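Koltia Street Allotment Association
Minutes of the November general meeting

Held in the back room of the Lerko Cafe, 7 p.m. Garba Edet in the chair. Apologies were received from the Dauda Lane plots, who had a clash with the quiz.

Minutes of the last meeting
Approved, after the word "heated" was changed to "lively" in the section on compost.

Water
The bill for the season came to $573. The chair reminded members that the shared tap is for watering cans and that a sprinkler left on through a holiday weekend does not count as one. It was proposed that the tap be fitted with a timer. It was then proposed that members simply turn it off. The second proposal was considered too ambitious and the first was carried.

Fence
The north fence continues to lean. Opinion was divided on whether it leans more than last year. Two quotes have come in, one of which arrived on the back of a pizza menu. The chair will ask both firms for something in writing that does not also list toppings.

Squash
The giant squash class at the fall show was won by plot 5 with an entry of 85 pounds. A complaint was received that the winning squash had been grown partly on plot 6, the vine having gone under the dividing board sometime in July. The rules say an entry must be "raised on the member's own plot" and say nothing about where it may wander. Discussion took up most of half an hour. The result stands. Plot 6 was offered a slice and declined it.
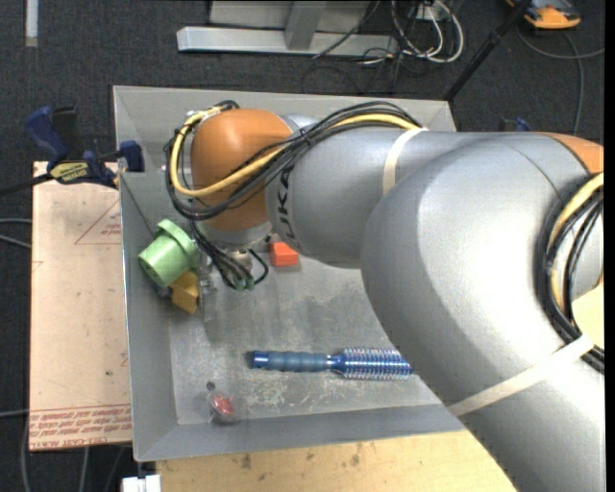
The wording of the rule will be looked at before next year's show, along with the jam rule, which still refers to a judge who moved away.

Seed order
The group order goes to Tatico on Friday. Anyone wanting onion sets should put their name on the sheet by the shed door, legibly this time. Last year's entry for "beans, the good ones" could not be filled.

Waiting list
More than 100 names. Three plots have not been dug since spring and letters will go out. One of the plot holders concerned was present and described his approach as a meadow. He will get a letter too.

Any other business
A wheelbarrow is missing. A different wheelbarrow has appeared. The chair asked that whoever made the exchange consider making it back – the new one has no wheel.

The meeting closed at 9:10 p.m., when the cafe began stacking chairs around us. Next meeting in the same room, if they'll have us.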